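We got to the Pradden open day in May with the parking lot already half full, and I'd promised myself I wouldn't buy shoes (ha!). Pradden knits sneakers in Arnow, in a long low building I must have driven past 300 times thinking it was a dairy.

Dalva Vasconcelos took our group through. She's been on the knitting floor for years and talks fast, so I missed half of what she said about yarn tension, but the machines were so loud I'd have missed it anyway! You get 6 minutes at each stop and then a bell goes. The lacing tables were my favorite. Everyone got to try one shoe, and mine came out so crooked that Dalva took it off me and redid it without a word.

Then came the factory shop, which is up a flight of stairs and very warm. Bring water. The Bititia stand by the door had free coffee, and the Halilović family were selling cheese pies that I'm still thinking about. 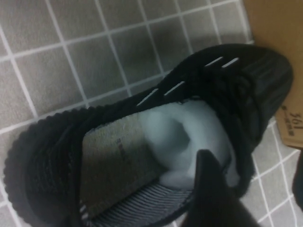

Page last updated: May, 9:40 pm

I fell for the black knit with the little white reflective stripes up where the laces go. The ridges toward the toe catch the light a bit, and the bumpy knit at the heel is fun to run your thumb over. White tissue stuffed in the front, tan insole, striped gray lining. My sister wanted them in green and they don't do green.

Go early if you want parking.

669 views · 100 shares

Recent posts
Arnow flea market, part two
Cheese pies, ranked
A wet walk to the old mill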